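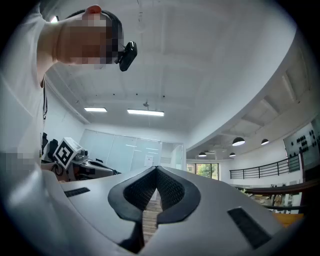
Chinyere Tijani

Week two of teaching a machine to pick things up, mostly by picking things up myself. My mother asked what I do now and I said "data." She was happy with that.

2/ How it works: you hold the gripper, you do the task, you put it down, you do it again. The one on the desk with the square marker on top is waiting its turn. It has more patience than I do.

3/ Head camera goes on first, then the lanyard, then you remember you wanted coffee.

4/ Today's task is "put the sponge in the bowl." I've been doing this since childhood and I got 10 takes thrown out before lunch. Aleksi Lindqvist's review notes on take four, in full: "hesitates."

5/ I did hesitate. I was thinking about the sponge.

6/ Things that ruin a take: talking with your hands. Scratching your nose with the gripper (it's right there, you will try). Setting the bowl down where it was last time. We want the bowl somewhere new every time, and people are terrible at random. Mine drifts left.

7/ Merja Laitinen fixed the drift by rolling a die for the bowl. Now the die drifts left.

8/ We also keep some of the fumbles. If every example is perfect, the model has no idea what to do when the sponge slips – so there's a folder called "recoveries," and I'm its biggest contributor.

9/ Proper fumbles only, though. Aleksi can tell when you drop it on purpose. I've been asked to "act less."

10/ Good afternoon in the end. 16 clean takes in a row, new bowl spot each time, no notes. I told Merja and she said the sponge had been upside down in all of them. Does a sponge have an upside down? We talked about this for almost 15 minutes.

11/ It does if one side is green.

12/ Tomorrow: cups. The ones with handles. Send snacks.

We use cookies to improve your experience. By continuing to browse you agree to our Cookie Policy. Accept all | Manage settings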